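Workshop notebook – packing line, bench side
May 21, 2019

Smaranda Radu asked me to write down what has changed since the Jilasa cell went live in March, on the grounds that I complain about it at lunch and might as well do it on paper.

So. The cell does the standard kits. Order 2739 went through overnight with no one touching it, which used to be two of us and a radio for most of a shift. What comes to the bench now is everything Jilasa won't take: mixed returns, odd bottles, soft packs, lids that don't want to stay up. The easy boxes used to be our rest between the hard ones. Now it's hard ones all day, and the screen over the door still says our rate should be 70.

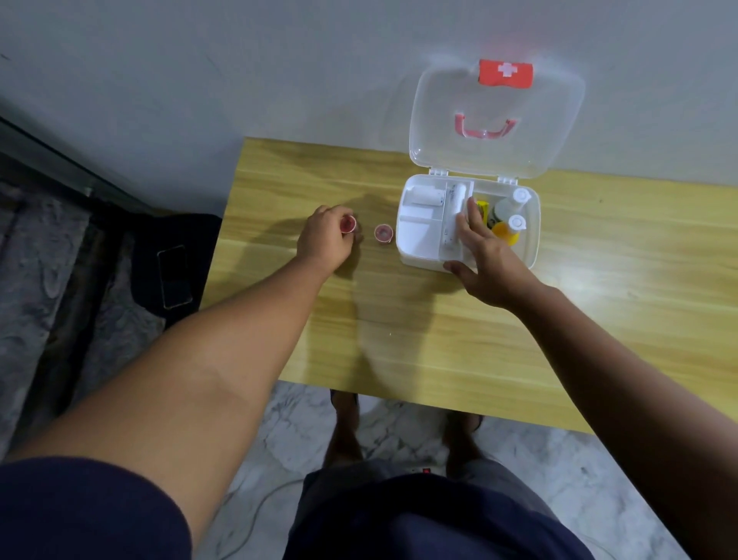 I raised the rate with Presov, who installed the thing. They said the bench target is "inherited from the line". Fine, but the line never had to decide where a bottle goes. Smaranda has agreed to take the number off the screen until we've got our own. Her colour coding stays, green for good, red for me.

Other change: the order of work. Before, you filled a box however your hands liked. Prurkoseck (the software, not a person, though it sulks like one) wants every bench job done in the same order so it can learn the layout from us. I've tried it their way and mine. Theirs is slower at the divider, because you're holding the left side down with one hand and sorting out the middle with the other, and there's no third hand in the procedure.

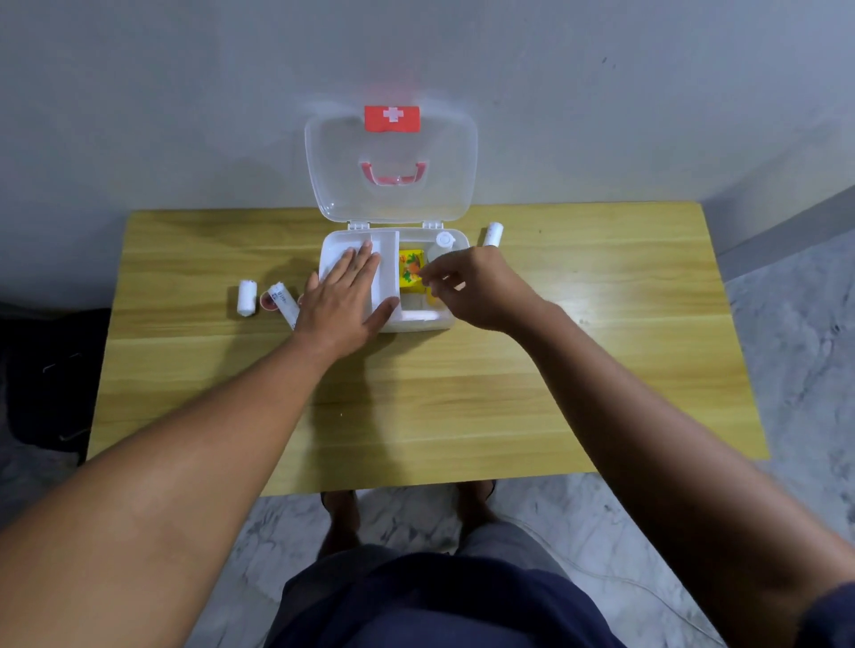 Divider held with the left, right hand touching the yellow packet. Rolls and tube out on the table.

Sent a note to Văduva asking if the divider step can go first. Answer so far: ticket 493, status "received".

Things I'd miss if it all went back to the old way – the lifting, mainly. My shoulder has stopped clicking. And the cell doesn't hum.

To do:
– own target for bench jobs, with Smaranda, before the screen goes back on
– chase 493
– write up where the small caps go, as we each have a theory
– ask who trains the new starter now the easy kits are gone. I learned on those.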